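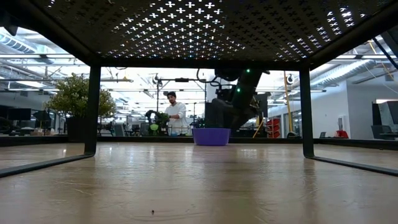 3 min read

Hạnh Tôn had been promised 2,000 examples by the end of October, and she loved every one she had so far. Even the bad ones. Especially the bad ones! She kept a private list of them, the way other people keep recipes.

The arm was called Bhutto, after a cat. Its partner was Herner, and between them they were supposed to learn how to clear and lay a table without being told where anything was. So the bowls went down, somebody guided the arms through the job, the recorder ran, and the bowls went down again, a little further left.

"Purple behind yellow this time," she called. "Half hidden. Make it guess."

Dirnis moved them and stood back with his head bent, waiting for the beep.

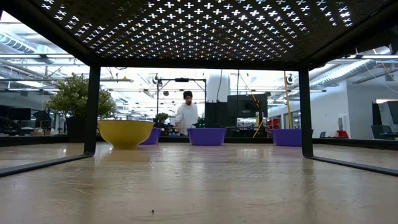
Example 1,000

It came in the late afternoon, when the kettle had been on twice and they were both a bit giddy. She had thought there might be cake. There was only Dirnis, reading the number off the screen in a newsreader's voice, and then the plates.

Plates were new. Bowls have a rim that more or less asks to be held, but a plate lies flat and gives you nothing, and the first 7 goes had ended in a scrape and a sigh. She took the controls herself for the next one. Slowly, slowly, a finger under the edge, close, lift. 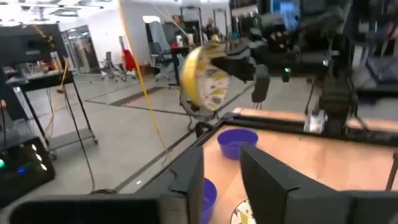

"Don't breathe," said Dirnis.

She wasn't. She was thinking of her grandmother's hands at the sink in Feston, turning a plate to the light to look for grease, and how she had never been taught that either. She had just stood there, small, and watched it done over and over until her own hands knew.

"Keep that one," she said.

"We keep all of them."

"I know. But put a star on it."

He put a star on it, and she reached for the controls again.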